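# Lencho hardwax oil for tabletops

Lencho is a clear, low-sheen finish for bare or sanded wood. Pretier sells it in 2-liter cans for dining tables, desks and shop counters. It goes on by pad or brush and needs no primer. 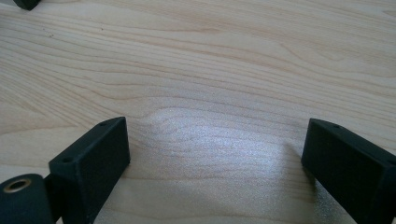 PROLTPORT, March

The new batch is in stock. The formula has not changed, but the can now has a wider mouth, so a full-size pad fits without pouring into a tray first.

**Coverage:** one can covers 22 square meters in a single coat. Open-grained woods such as oak and ash take more on the first coat and less on the second.

**Drying:** leave 4 hours between coats at normal room temperature. Light use is fine the next morning. Keep water and hot dishes off for a week. 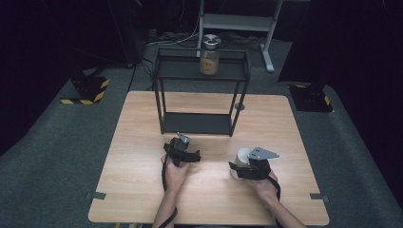
Cold rooms slow everything down. Below 15 degrees we suggest waiting overnight before the second coat – touch a corner first, and if it feels tacky, leave it alone.

## Before you start

- Sand to 120 grit, then vacuum.
- Stir the can well. Do not shake it.
- Test on the underside of the top.

Lay used rags flat outdoors to dry before throwing them away. Oily rags left in a pile can catch fire.

## Ordering

Single cans ship in 2 working days. For orders of 25 cans or more, write to Kedir Chala at the Pretier trade desk. Questions about older finishes, including Fillura wax, go to Ghada Sayegh – please say what is on the wood now and how long it has been there.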